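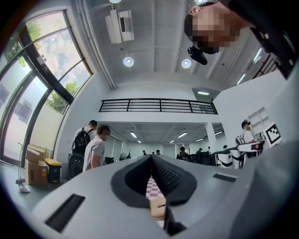 It was the arm that gave it away, one of the two operators told us, "because the arm does what the numbers say, and the numbers were wrong."

3 min read

By Jister's account, the fault began in the hand-held grippers its people use to record grasps for the company's Aasen arm. Each gripper logs how far its jaws are open. On one unit a set screw had worked loose, and the reading lagged behind the fingers.

"You couldn't feel it in your hand," the operator said. "You squeeze, it picks the thing up, you put it down. Fine. Then the arm copies you and keeps closing after it should have stopped."

On the first day of testing with the new recordings, the arm cracked a finger mount. The operator had been reaching in to straighten the cloth a moment before. Both operators brought that up before we asked.

Jister stopped the arm and went back through its records. Of 227 recordings made with the suspect unit, 90 could be corrected. The others were dropped.

"I wanted to keep more of them," the second operator said. "They were good grasps. But the gap wasn't the same size from one to the next, so there was nothing to subtract." 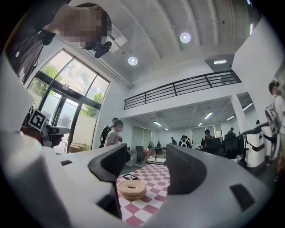

Checking the jaws once in the morning would not have been enough, the second operator said, and the supplier, Buteck, had come to the same view. The screw could pass at nine and slip by lunch. The grippers are now closed on a gauge block every 18 recordings, and the result goes on a sheet.

We asked about the reach into the work area. "The rule was already there," the first operator said. "Arm off, then hands in. I'd gotten used to it sitting still between runs." The arm now has a force limit as well, and a key that the person handling the objects keeps.

Buteck has promised a pinned shaft in June. Until then the loose unit stays in a drawer with tape across the jaws.

Related
Fandon recalls a batch of battery clips
What a force limit does and doesn't do
Reading an arm's stop log

Contact | Copyright 2021 | Back to top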